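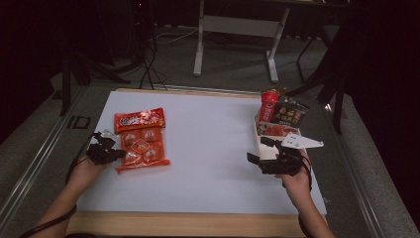

The one-stop shop that needs 17 stops

By Abenezer Mekonnen
19 June 2020

My neighbor Raili Miettinen has run a bakery in Trusby for longer than the city has had a website. In March she tried to renew her food license through Clivska, the new online portal that the city says will bring government to our fingertips. By the end of the week she had used all ten of her fingertips, plus two belonging to her nephew, and had been asked on separate screens to prove her address, her identity, and the existence of her oven.

The portal asked her to upload a copy of her current license. The license is issued by the city. The city stores it in a database, and the database is, by the city's own proud account, the foundation of the portal. She uploaded it anyway. The system rejected the file for being too large. She made it smaller, and the system rejected it for being hard to read.

I should say that I wanted to like Clivska. I'm the sort of person who reads municipal press releases for pleasure, and I have argued in this space for years that the paper form is a small insult the state mails to its citizens. When Hagos Alemayehu took over the digital services office, I wrote a column so warm that my editor asked if we were related. He talked about asking people for a thing once and never again. I clipped that line and kept it on my refrigerator, where it still hangs, under a magnet shaped like a lobster.

What we got is the paper form with a login. Somebody sat down with the old license application, all 17 sections of it, and gave each section its own page and a cheerful green button. Section 9 still says "attach with paper clip." I checked twice.

The defenders of the thing will tell you about adoption. The office reports 3036 registered users, and this number has been on every slide since spring. Being registered is an odd measure of success, though. You have to register to find out the opening hours of the counter where you can go if you don't want to register. I'm one of the 3036 and all I ever wanted was a parking permit. Of those users, 1035 have finished an application, according to the same office, which put that figure in an appendix and set it in a type size usually kept for the side effects of medicines.

Kittipong Onsri spent most of a decade writing software for the county before he left for a private firm called Prasach, and he takes a kinder view than I do. His argument is that the agencies behind the portal never agreed to share anything, so the portal has to ask again on behalf of each of them, like a waiter with 14 kitchens. Buying a website is easy, he told me. It's a line in a budget and it comes with a launch party. Getting the fire inspector to trust the health department's copy of your address takes a law, or at least a very long lunch.

I think he's right, and I think it makes the matter worse. The mayor's people knew about those kitchens. There was a report on them, written by Mebrat Tilahun when she was still at the audit office, and it recommended fixing the records first and building the screen afterward. It was a dull report with no pictures in it. The council thanked her for it and bought the screen.

So here is my modest proposal, free of charge. Stop adding services to Clivska for a year. No app, please, and no chat window with a friendly name. Pick one license, the bakery one would do nicely, and make every office that touches it use the same record. Then delete every question the city already knows the answer to. Endale, a smaller town with a worse football team, did this with its dog licenses, and the form there is now two questions long. One of them is the name of the dog.

And keep the counter open. The plan is to close it next year on the grounds that everyone will be online by then, and a good share of the people standing at it today are there to get help with the portal. I know this from standing there myself, behind a man with a laptop under his arm and his charger trailing on the floor.

Raili got her license in the end. It came in the mail, on paper, with a note asking her to scan it and upload it to her account.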